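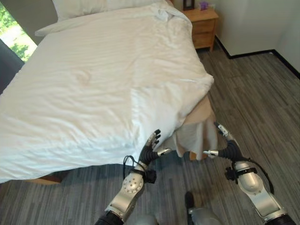 A room at Drarkmont House, with its window on to the trees.

Drarkmont Housing Trust has today published its revised guidance on short stays for the relatives of hospital patients. It replaces the earlier edition and applies to all bookings made from 3/1/25.

The Trust offers 60 rooms across two sites, Drarkmont House and Cumar Court. Both are within walking distance of the main hospital entrance. Last year the two sites received 1,028 families.

Who may apply: any close relative, partner or named carer of a patient who is expected to remain in hospital for more than two nights. Applications are made through the ward office - please do not write to the Trust directly, as we are unable to accept bookings by post or by message on this account.

Length of stay: the first booking is for up to 10 nights. It may be extended once by the ward office. Further extensions are considered by our Head of Residents' Services, Bello Isah, and a reply is given within one working day.

Charges: there is no nightly charge. Residents are asked to pay for parking at Cumar Court, where spaces are limited. Parking at Drarkmont House is reserved for blue badge holders.

Linen and towels are provided at both sites. Residents staying longer than a week may collect a fresh set from reception between 9am and 4pm. Cots can be supplied if requested at the time of booking.

Meals are not included. Each floor has a shared kitchen with labelled cupboard space. The Odukoya Room on the ground floor of Drarkmont House is kept as a quiet room and is open at all hours - we ask that telephone calls are taken elsewhere.

Families already in residence are not affected by the change and will keep the terms of their present booking until they leave.

The kitchens at Cumar Court will be refitted in June. Residents there will have use of the kitchens at Drarkmont House during the works. Dates for each floor will be posted on this account and at both receptions.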